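# Cisby, or how I got a robot hand to put the dishes away

Semester project report, robotics elective

The assignment was to automate one chore in a place we use all the time. I picked dishes. I share a kitchen, I hate dishes, and I figured a fixed sink with a fixed rack would be an easy target (it was not an easy target). The project is called Cisby, after the street I grew up on, and most of it was put together in the back of the Allville shared workshop and then hauled over to the kitchen in February.

I should say up front what Cisby does and doesn't do. There's no scrubbing and no water. It picks up a plate, places it on the drying rack, and takes it off again. That's the whole job, and it ate an entire semester!

## The build

The arm was on loan from the department and the hand is a humanoid one with fingers and a thumb. I could have gone with a simple two-jaw gripper, and my first proposal did, but plates are thin and wide and I wanted to try a thumb-over-the-rim grip, sort of the way I grab a plate myself. The wrist bracket took three tries. The first was drilled off center, the second flexed so badly that the fingers shook every time the arm stopped, and the third one is still on there and I'm very fond of it.

Software was the part I'd been looking forward to. I used the Ploseck motion planner for the arm and wrote my own little script for the hand, with one number per joint and a speed. It started out at 1000 lines and I got it down a lot after I found out I'd written the same function four times under different names.
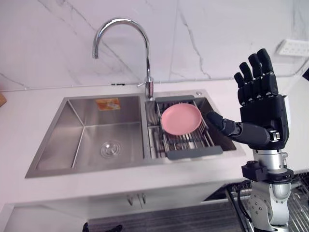
Getting the thumb to come in next to the rim took longer than everything else in the software combined. If it comes in too low it hits the rack, and if it comes in too high it slides over the top and the plate tips away from the palm. What finally worked was stopping short of the plate, checking the position, and then closing very slowly. It looks kind of timid but it drops way fewer plates.

The faucet was my other headache. It's tall, and my first path for the arm swung right through where the spout is. I added it to the planner as a fat invisible column and told the arm to stay on its own side, and I haven't had a close call after that.

## Testing

I did all my runs at night, usually starting at 9 p.m. when the kitchen was free. Over the semester I logged 1680 grasp attempts, and 1189 of them ended with the plate held and lifted. A lot of the misses came early on, before I slowed the thumb down (and before I noticed a loose screw in the wrist, oops). For the final test I did 100 attempts in a row without changing any settings, and those are the ones I showed in class.

Shiny steel was a problem too. The camera got confused by reflections, so I ended up measuring the rack by hand and typing its position in. The Melnychuk calibration sheet from our second lab helped a ton with that, even though it's written for a totally different arm.

## What I'd change

I'd put softer pads on the fingertips, and I'd want a way to tell how hard the thumb is pressing, because right now I'm going by motor current and that's pretty noisy. I'd also like to try bowls. I tried a mug once and I don't want to talk about it.

The code and the bracket drawings are in the class folder. The drawing marked "final" is the second bracket, so use "final_2" if you want the good one.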